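Step 3: Setting up your Folico label printer

I do this part at a table with plenty of elbow room, and I'd say you should too!

1. Slide the paper roll in with the loose end facing you.
2. Pull out 2 inches of paper and shut the lid (push till it clicks).
3. Hold the feed button for 3 seconds. You'll get a test label.

Note: if the label comes out blank, flip the roll. I still get this wrong every Sunday.

Caution: keep your fingers off the cutter, please. It's sharp!

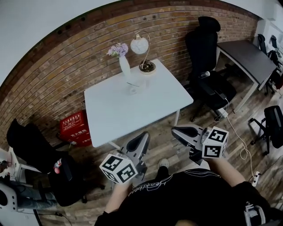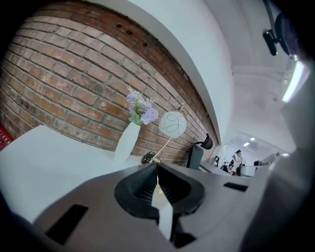 At the table, and a gray hand-held gripper up close.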